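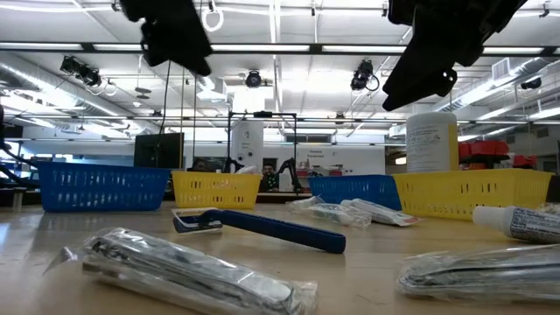

Right, I promised a few of you I'd report back on the rowing machine, so settle in, this'll be a long one. It's the folding magnetic one from Dosholm. I've had it since June and I've used it far more than I thought I would, which was a low bar (ask my old exercise bike).

Background for new people: I'm not sporty. I did a bit of rowing at school, badly, and then nothing but walking the dog for years. I wanted something for the box room that I could use before work without waking the whole house up.

I looked at three. The water one was gorgeous and sounds like a river, but it was way over what I wanted to spend and it doesn't fold. The cheap hydraulic one had two little arms and I tried it in the shop at Godirgate and it felt like stirring cement. So, magnetic it was.

Putting it together took me an evening. The instructions are all drawings, no words, and step 6 is wrong. The foot plates go on BEFORE the rail, whatever the drawing says. If you do it their way you can't get the spanner in and you have to take half of it off again. I said some things.

The seat. Everyone asks about the seat. It's fine for 15 minutes and then it really isn't. I bought a gel cover and it slid about, so now I use an old folded towel with a bit of non-slip drawer liner under it and that's been perfect. Total cost nothing, very pleased with myself.

Resistance goes from 1 to 8 and I stayed on 2 for weeks thinking I was being feeble. Then @ReplyStefaniia (Stefaniia Kravets, some of you know her from the Cunevdale club) came round, watched me for a minute and told me I was pulling with my arms the whole time. Legs first, then lean back, then arms. Then arms away, body over, knees up last. Completely different exercise!! I was sweating in no time and my shoulders stopped aching.

She also made me slow down on the way back. I'd been flinging myself up the rail like a pinball. Now I count one for the push and two for the return and I can keep going so much longer.

What I do now, for those who asked: 800 metres easy to warm up, get off, stretch my hips, then 3000 metres at whatever pace I can hold while still muttering along to a podcast. Four mornings a week if I'm good. Two if I'm not.

Noise – it's a whoosh, really. The magnets are silent, it's the strap and the seat rollers you hear. I put it on a thick rubber mat and my daughter sleeps through it next door. The mat smelled awful for days by the way, air it outside first.

The monitor is the weak bit. It does time, distance, strokes and a calorie number I don't believe for one second. No backlight, so in the dark mornings I have to put the lamp on. And it goes to sleep if you stop for a drink, and then your distance has gone. Write it down before you stop!

Someone asked about height. I'm 5'5" and there's loads of rail left over. My brother is 6'3" and his knees were locked out before the seat hit the end, so he was OK, but his feet only just fit under the straps in trainers.

Folding: it does fold, and it does have wheels, but it's heavy and it wants to fall towards you when it's upright. I wouldn't leave it standing with toddlers about. Mine lives behind the door with a luggage strap round it.

Care stuff. Wipe the rail after every go, it gets a black line of muck that makes the seat judder. I also check the bolts under the seat now and then, as one had worked a bit loose by August.

Would I buy it again? Yes, at the sale price. At full price I'd save up a bit longer and get the Sveinbjörnsson one, which has a better screen and a seat that somebody has sat on before selling it.

If you want proper technique help, Auður Ásgeirsdóttir does very short videos with no shouting and no music. The one on hips fixed my lower back twinge. I watch it again whenever I get sloppy.

Next up I'm trying intervals, which I'm dreading. Ask me anything about the rower in the meantime, I'll answer after tea.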